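Workshop Tips: Looking After a Drawer Cell

By Comfort Quansah
Updated March 16, 2025

These notes cover the small arm cell at Culldale, the one that opens and closes a two-drawer cabinet. Most of them apply to any light arm that spends its day pulling on furniture. Read your own arm's manual for torque values and lockout steps before taking a cover off.

Stop the arm first

Park the arm clear of the cabinet, press the stop and switch off at the controller. A parked arm with its brakes on can still sag a little when a wrist screw comes loose, so support the forearm on a foam block before you touch the tool end.

Drawer slides

Pull each drawer to its full travel by hand. It should move evenly and stop without a knock. Wipe the slides with a dry cloth, then a cloth with a drop of light oil. Do not spray oil into the cabinet – it ends up on the drawer front and then on the finger pads. Check the two screws behind each handle while the drawer is out. A loose handle shows up in the log as a missed grasp, and people waste an afternoon on the software.

Finger pads

Clean the pads with isopropyl alcohol every 200 cycles and look for glazing on the gripping face. Light glazing comes off with a fine abrasive pad. Replace pads in pairs at 3,250 cycles or at the first split, whichever comes first. We buy ours from Kaller. The Biston pads are softer and hold better on painted metal, but they wear at the tip.

After fitting new pads, run the gripper open and closed 12 times with nothing between the fingers, then reset the closed position. Skip this and the grip force will read low.

Cabinet position

The cabinet walks. Every pull moves it a hair toward the arm, and by the end of a week the taught points are off at the far end of the travel. Mark the two front corners on the floor with tape. If the cabinet has left its marks, push it back before reteaching anything.

Reteaching the drawer edge

Teach the approach with the drawer fully open and the fingers open wide. Bring the tool in slowly at the end of the drawer front, one finger over the top edge and the other hanging outside it. Stop short of contact, save the point, then step in by hand control until the upper pad just touches. Save that as a second point. Leave the usual items on the cabinet top while you do this, so the clearances you check are the ones the arm will work with.

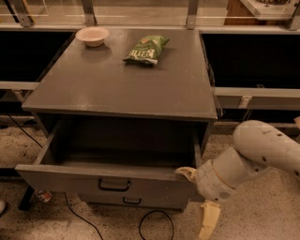 Upper drawer open, fingers spread at the right end of the drawer front.

Run the new points at low speed with a hand on the stop. Watch the wrist housing as well as the fingers – it is wider than it looks and will meet the side of the drawer first if the approach angle is too flat.

Cables and floor

Look over the floor before each restart. Slack cable needs to stay out of the lower drawer's path and away from your feet. Pick up anything that has rolled near the cabinet base. Coil spare length behind the cell and tie it with hook-and-loop strap; zip ties pinch the jacket.

Wrist and covers

Wipe the casing with a damp cloth and no solvent. Check the cover screws for any that have backed out. A Goicoechea driver with a long shank reaches the recessed ones without marking the plastic. Write the cycle count and the pad change in the cell log, and do the slides again in October.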